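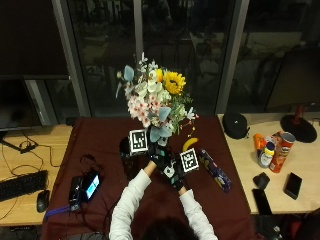

Speaker notes – Collecting demonstrations by hand
Talk slot: 30 minutes, then questions
Version of 13/02/2026

Slide 1. Title

Say who I am and that I run collection for the Tirnel project at Venitz. I don't train the models. My job ends when a batch of recordings is checked and handed over. Most talks at this meeting are about what happens after that point, so I will stay on my side of the line.

Ask for a show of hands: who has recorded demonstrations themselves, and who has only downloaded them. Adjust slides 4 and 5 depending on the answer. If most have recorded, skip the part on fitting gloves.

Slide 2. What we collect

Short recordings of people doing ordinary tabletop jobs with their hands. Pick up, turn, set down, hand over, sort, arrange. Two ways of doing it: gloves with sensors on the back of the hand and a marker on each, or a hand-held gripper that the person carries and works like a tool.

Gloves give us fingers. The gripper gives us something much closer to what the arm at the other end can do. We keep both because the training group asked for both, and they use them for different things. Don't get drawn into which is better. If pressed: the gripper data is easier to use, the glove data is easier to get people to produce naturally.

Slide 3. Choosing the objects

We started in September with blocks and cups. The recordings were clean and the training group was happy for one batch. Then they asked for things that bend, droop, roll and catch on each other.

Flowers are the best example I have. A mixed bouquet has stiff stems, soft heads, thin sprigs that catch on a glove, and big leaves that hide the fingers from the overhead camera. People also hold a bouquet with two hands without being told to, and two-handed grasps were the thing we were short of.

Fruit is good. Bananas are good because they have a clear direction and they rock when you put them down. Snack packets are good because they are light and shift when touched. Leave a few of these on the cloth even when the task is only about the flowers. The model needs to see a table with other things on it.

Cloth: dark red, no pattern. We tried white and lost the edges of anything pale. It wrinkles. We smooth it between sessions and not between takes.

Slide 4. A session, start to finish

Read the list off the slide slowly, people will want to write it down.

Charge check on everything. Start the fixed camera. Put on gloves or pick up the gripper. Hold the markers up to the camera and turn the hands over once each way. Record 30 takes of one task. Stop. Break of 15 minutes. Swap task or swap tool. Repeat.

The calibration move at the start gets skipped more than anything else. Put it in the script and have the second person read it out loud. If it is missing, the whole block goes in the bin, however good the takes are.

Gloves: size matters more than I expected. A loose glove lets the module slide over the back of the hand, and the marker goes with it. We bought a second set from Merrick in a smaller size and the drift complaints mostly stopped.

Cables: plan where they go before the person stands at the table. Ours loop, and they get caught on sleeves. Tape what can be taped.
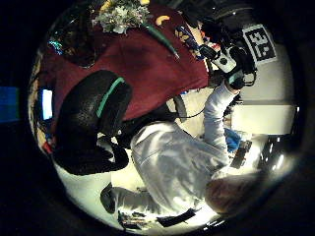
Slide 5. The hand-held gripper

New people hold it like a hammer. Give them a few minutes with nothing recorded. Let them pick up a banana, drop it, pick it up again. Tell them to slow down, then tell them again after the first five takes.

The camera on the gripper has a very wide lens. It sees the table, the chair, the floor, the person's shoes and anything left next to the monitor. That is fine for training but it means you have to think about privacy. Anything with a name on it gets put away before we start, and monitors get switched off or set to a plain screen. Say this clearly, I was asked about it twice after the last talk.

It also means the camera records a lot of the time between takes, when the tool is hanging at someone's side or pointing back at them. Those stretches have to be cut. We do it with a button press at the start and end of each take, and a person goes through afterward to fix the ones where the button was missed.

Markers again: keep them flat, keep them clean, and don't let a thumb rest across the corner. A marker with one corner covered is often the same as no marker.

Slide 6. What we throw away

Show the table. Leave it up for a while.

Reasons, biggest first: marker out of view too long, missing calibration, clocks out of step between the two cameras, wrong task label. People doing the task badly is near the bottom. We keep most clumsy takes, with a tag. If someone fumbles a stem and gets it back, the training group wants that recording.

We label with Iltus, our in-house tool. It is slow and I would not suggest anybody copy it. The one good thing in it is that the task name is picked before recording starts. When we typed names in afterward we had several spellings for the same job.

Slide 7. People

We use 8 collectors, all part time. Two per session, one at the table and one watching the screen. They trade places at the break.

Arms get tired. Holding a gripper out over a table is harder than it looks, and tired takes look different: shorter reaches, elbows on the table edge. If you only record tired people late in the day, the model learns that too. So we move the tasks around, and no task is always last.

Variety also comes from people and not from instructions. We used to tell collectors where to grasp. Everyone did the same thing and the data was narrow. Now the script says what the end state is and leaves the rest alone. Left-handers are very welcome.

Pause here for questions if time is under 20 minutes. Otherwise go on.

Slide 8. What I would do earlier

Sync check every morning – a clap in view of both cameras takes seconds.

Write down the lighting. Our room has big windows and the evening recordings don't match the noon ones. The reflections in the glass change too. We ended up tagging by time of day, and had to go back through old batches to do it.

Keep a spare of every cable.

Replace flowers on a schedule. They look different by the end of the week and the stems go soft. That can be useful, but note it in the log so it doesn't surprise the people downstream.

Talk to the training group every week, even when there is nothing to report. The request for deformable objects sat in somebody's inbox for a month.

Slide 9. Questions

Likely ones:

Can we share the data? Part of it. The glove set is under review, the gripper set needs another privacy pass first.

Why not teleoperate the arm directly? We do a little. It is slower per take and needs the arm, and the arm is usually busy.

How do we know when we have enough of a task? The training group tells us. If asked for a number, say it varied a lot between tasks and offer to send the breakdown.

Leave the contact slide up. Bring the small gloves in the bag for anyone who wants to try them on.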